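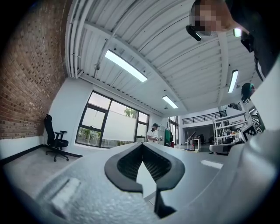

# Welura's brick room is open again, and I went to have a look

January 7, 2022

If you've been wondering what happened to the old loft over on the Trola side of the block, wonder no more! Welura, the little shared workspace outfit that took over the lease in June, has finally opened it up to members, and I got to spend most of a morning poking around in there with a coffee I wasn't supposed to bring past the front desk. (Sorry, front desk.)

First thing, the brick. They kept it. I'd heard a rumor that the whole wall was going to be covered over, and I was ready to write a very grumpy column, but the red brick is still there down the left side as you face into the room. The lower part is painted white and there's a black baseboard along the foot of it. I wasn't sure about the white paint at first, I'll admit. After an hour I'd come around. It bounces the light and it makes that side of the room feel less like a cellar, and you still get plenty of red once you look up.

And do look up, because the ceiling may be my favorite part. It's white corrugated metal with white steel beams and pipes running across, all out in the open. The fluorescent lights hang down from it, and they're bright. If you like a dim, cozy corner to work in, this may not be your spot. If you're like me and start nodding off at two in the afternoon under a soft lamp, you'll get a lot done.

The chairs are the plain black office kind, mesh back, padded seat, armrests, wheels. I parked myself in one and rolled a little farther than I meant to — the floor is smoother than the one I have at home — but it was comfortable and I didn't feel it in my back later on. The seats come from Mukora, a secondhand office dealer out by the rail yard, and Welura tells me it bought 50 of them for its three locations. They plan to put 13 in this room and see how it feels before adding more. I hope they stop there. The open middle is what makes the place pleasant, and I've seen too many shared offices where you can't push back from your desk without bumping a stranger.

Now for the practical stuff, which I know is what half of you scrolled down for. A day pass is 13 dollars and a monthly membership is 90. Members get a code for the street door and can come in early or stay late, while day pass folks need to be out by six. You can book online or call the desk, and if you call, ask for the brick room by name, because there's a smaller carpeted room downstairs and they'll put you in that one if you don't say anything. I found that out the hard way on my first try.

The floor plan posted by the stairs says the whole building comes to 3701 square feet, a number I only remember because I stood in front of it waiting for a phone call to end. Speaking of which — sound carries up there. Brick and metal don't soak up much, and I could hear my own keyboard coming back at me. Welura says it's looking into some panels for the far end. Until then there's a phone booth on the landing, and please use it.

Lunch is easy. Thammasiri, the noodle place across the street, is giving members a free iced tea with any bowl through the end of the month, and you don't have to show anything except your door card. I had the basil one. It was gone before I thought to ask how spicy it was supposed to be, so I guess I'll have to go back and check!

A couple of loose ends. There's no elevator, and the stairs are steep, so anyone who needs step-free access is being pointed to the downstairs room for the time being. I asked whether a lift is planned and was told it's being priced. I'll ask again in the spring. Bike parking is in the rear courtyard through the green gate, and the gate sticks, so give it a shove with your shoulder.

Welura is holding a free trial week for anyone in the neighborhood who wants to try a desk before paying. Sign-up is on a sheet at the front desk, and there were still some mornings left when I put my name down.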